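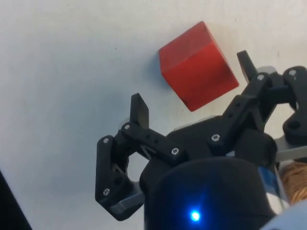

skisitz_bench

To: packing-and-kitting list
Re: Re: so how is the arm

Several of you asked for the report I promised in June, and I kept putting it off in the hope that something would be finished. Nothing is, so I'm writing anyway.

For those who joined since: Skisitz packs block sets, mostly for schools, plus a game with a ball in it that sells well before the holidays and comes back in January. We have 40 people on the floor in season. The arm is part of a project called Rurkelus, a name chosen upstairs, and Tsoukalas set it up for us and trained the two of us who now get called whenever it stops. It has been here seven weeks. In that time it has acquired a schedule, a line in the budget and a parking spot for its engineer, which puts it ahead of me on one count.

The job it is learning is the dullest one we have: take a piece off the table, put it in the basket, go back for the next piece. A new hire gets this in the time it takes to say it. The arm gets it too, for the red cube, when the cube sits square to the fingers. Turn the cube a bit and the approach changes, and you find yourself leaning over the bench watching two black fingers come down on a piece of wood with your teeth clenched, as if that helped.

What has changed for people, in the order I noticed it:

The talk went first. Kitting is a talking job. You stand across from someone and your hands do the work while the rest of you discusses their sister's wedding. At the arm's bench you face the arm, and the arm has no sister. The two operators there asked for a radio and got one, and now there's a standing argument over the station that I've been asked to settle and won't.

Then the stools. We used to set table heights for whoever was shortest on the shift. This bench is set for the arm. We have asked about it. The answer was that moving the table means teaching the positions again, so there is a mat for people to stand on.

The third thing took me longer to see. Our best packers used to fix problems without mentioning them. A chipped block went in the reject tray, a short set got topped up, and no paper was made. Now every problem at that bench is an event with a time on it. Last month's log had 882 lines. I read them all, over two evenings, and a good part of them were the same cylinder behaving like a cylinder. When I asked the packers about it they were polite, but you could see them working out whether the log was about the robot or about them. I said the robot. I'd like that in writing from someone above me, and I've asked for that too.

Pay hasn't moved. Hours haven't moved either, though the early start at that bench is now 6:30 so that the thing can be brought up and checked before the others arrive. Whoever does the early start gets to go home early, and that has made it weirdly popular with the parents of small children. I didn't see that coming and neither did the project plan.

As for speed, since you'll ask: we ship almost 3,000 sets a month and the arm's share of that is none. Everything it handles is practice. We lay out the cube, the cylinder and the green ball, put the basket behind them, and let it try. Tsoukalas calls this the pick set. The floor calls it daycare.

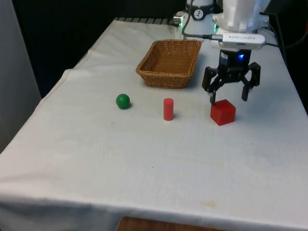 boltura_nights wrote:

> We had this two years ago and I'll tell you what I'd have wanted
> to hear. Get the question of who may stop the machine settled
> before it does any real work. Ours was never settled. For months
> people would stand there and watch it drop things because they
> thought the button belonged to maintenance.
>
> Also, ask now what happens to the people at that bench when it
> goes live. We were told "redeployed." It meant the loading dock.
> Some liked the dock. The ones with bad knees did not, and they
> were the ones who had been put on kitting for their knees in the
> first place.
>
> Is anyone at your place losing a job over this or are you all
> just annoyed?

Taking the last one first: so far, annoyed. Two people left over the summer and weren't replaced, and management says that had been decided earlier. It may even be true. I notice that the seasonal ad went up later than usual and was shorter.

On the stop button, thank you, because I went and asked, and got three different answers before lunch. The operators said the shift lead. The shift lead said the engineer. The engineer said anyone, obviously, and looked alarmed. There is now a sheet taped up by the bench saying anyone, and I've gone around and said it out loud to both shifts, which is worth more than the sheet.

The knees are the part that kept me up. Kitting is our light-duty job as well. We have people on it after surgery, people close to retirement, and one who is very pregnant and very good at it. I had been thinking about the trial as a question of how fast the arm gets, and hadn't once asked where light duty goes if the arm takes it. I have put it on the agenda for the next Rurkelus meeting under "other," where they put me.

If Boltura ever wrote down how the dock transfers were handled, even badly, I'd like to see it. Same goes for anyone who got a say in table height. And if somebody has found a way to stop a cylinder from rolling off once it's been knocked over that doesn't involve a packer standing there with a hand out, please write to the list and not just to me, since my inbox is where the log alerts go now.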